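Mosari Textile Conservation Workshop
Notebook entry, Apr 14, 2022
Subject: wet cleaning trials, Grindeo linen samples

Work resumed on the naturally soiled linen strips cut from the Grindeo lining. The March series was set aside after the rinse water was found to have a higher mineral content than permitted under workshop procedure. All baths recorded in this entry were prepared with deionized water from the new cartridge.

Strips were weighed dry and placed on the screen supports. Bath volume was held at 400 ml per strip. Three conditions were tested: water only, water with the Joshi neutral detergent at the standard dilution, and the same detergent with citrate added. Immersion was 30 minutes in each case, with the strip turned once at the midpoint. No mechanical action was applied apart from light sponging on the reverse.

Observations

Water only. Yellow discoloration was released within the first few minutes and slowed after that. The tide line along the selvage remained sharp. Hand of the fabric slightly improved.

Detergent. The tide line softened but is still legible on both faces. Rinsing took longer than planned; foam was still present at the fourth change and cleared at the sixth.

Detergent with citrate. Best result to date. The tide line is faint on the face and the ground is even. One strip shows a small loss at a fold where the yarns were already split. The loss was recorded on the sample sheet and the loose fibers were retained in an envelope.

Drying was carried out flat on blotter under netting, without heat. The strips from the first condition had cockled at the corners when checked and were re-dampened and pinned. The remaining strips were pinned from the start.

The pH meter drifted again during the second set of baths. It was recalibrated and the readings repeated. Values in pencil on the sample sheets are to be disregarded – only those in ink were taken after calibration.

The dye test on the blue stitching from the Navivov panel was also completed. No transfer to the blotter in water. Slight transfer in the citrate solution after contact under a 100 g weight. The citrate bath is therefore not approved for any piece carrying this thread, pending a repeat at lower concentration.

Outstanding

Repeat the citrate condition on strips without existing splits.
Order blotter; 70 sheets remain, which will not cover the full lining.
Confirm whether the screen supports can be extended for the long panel – the present ones are short on one side.
Transfer weights to the shared register once the strips have reached constant weight. 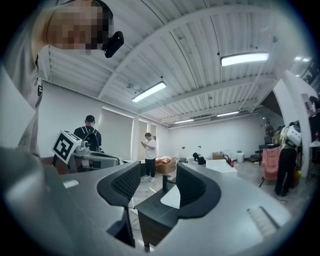
Leaning in over the work area, gripper in the foreground.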